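Training a Wiping Policy from Demonstrations, Part 3: Trimming and Relabeling

By this point you should have 200 teleoperated wiping episodes recorded and converted to the Plostano format. If the converter reported missing joint states, fix that first. Trimming will not repair a bad conversion.

Step 1. Trim the idle starts. Operators wait before they move, and a policy trained on the waiting will learn to wait. Run the trim tool with the joint velocity threshold at its default and a minimum segment of 40 frames. Episodes shorter than that after trimming are dropped and listed in the log. Read the log.

Step 2. Mark the contact phase. Ferenc Kocsis's original script used gripper current alone, which gives false positives when the fingers close on a thick fold of cloth. The current version also checks the height of the wrist above the counter. Set the counter height once per site - Coscombe and Tostton differ, and a shared value will shift every label at one of them.

Step 3. Relabel the actions. Within the contact phase, replace the commanded pose with the measured pose from the next time step. Commanded poses sit below the counter surface whenever the operator pushes down, and the offset varies from one operator to the next. Outside the contact phase, leave the commands alone. 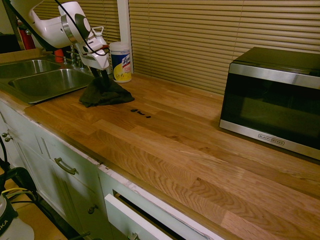

Can the relabeling step be applied to the approach phase too?
It can, but the arm then lags on free motion and tends to stop short of the cloth. Keep it to contact.

Step 4. Check a sample by hand. Open episodes in the viewer and compare the contact labels with the video. A label that starts a few frames early is harmless. A label that starts late leaves uncorrected commands in the training set, and the policy will press too hard.

Step 5. Train. Use the config from Part 2 with the random seed set to 691 if you want to match our runs. Save a checkpoint every 1,000 steps and evaluate each one on the robot. Validation loss was a poor guide to wiping performance in our tests - the checkpoint with the lowest loss often dragged the cloth without covering the marked area.

The height check in Step 2 was added by Ferenc Magyar in January. Older copies of the script will run without error but skip the check.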